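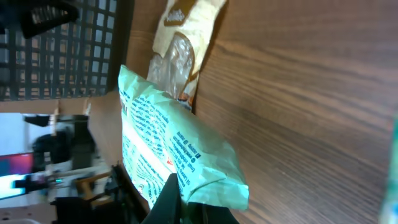

Ticket: Label text comes out sideways after scan
Product: Tarkivier pantry catalog
Status: Solved
Opened: Thursday, 9:40 am

Original report
Hi all! First, I love this thing. I've got 70 pantry items in Tarkivier already and my kitchen at the Ocampo house has never been so organized. One snag: when the small print on a wrapper runs sideways, the text reader gives me a string of junk letters. Boxes and cans are fine. It's only the crinkly, shiny packages. I'm on version 14, using the Niltix plug-in for the text reading.

Tried so far
– restarted the app
– cleared the Niltix cache
– turned auto-rotate off and on again
– deleted the item and added it back (same junk, slightly different junk)

Reply from support, 11:15 am
Thanks for such a clear report! Two things to check. Open Settings, then Reading, and see what "Text direction" says. If it says "Fixed", change it to "Detect". Then look at the Niltix contrast slider. Anything near 100 turns every shiny fold into a white blob and the small letters go with it. Try 17 and run the item again.

Update, 12:05 pm
Direction was on "Fixed". I have no memory of doing that. Switching to "Detect" fixed most of it right away! The contact details still had gaps, so I moved the slider down from 100 to 17 and now I get whole lines. Wow, what a difference.

Still open: the ingredients land in the Notes field and the Ingredients field stays blank.

Reply from support, 1:30 pm
Great news on the reading! The Notes problem is a known bug with sideways labels. Until the next Holtow sync update, press and hold the text in Notes and pick "Move to field". It sticks after that, even if you scan the same item again.

Update, 2:10 pm
Moved, saved, synced to Holtow, and it shows up on my tablet too. Redoing the rest of the snack shelf tonight – can't wait. Fine to close this one.

Closed by support, 2:25 pm
Linked to the Notes field bug.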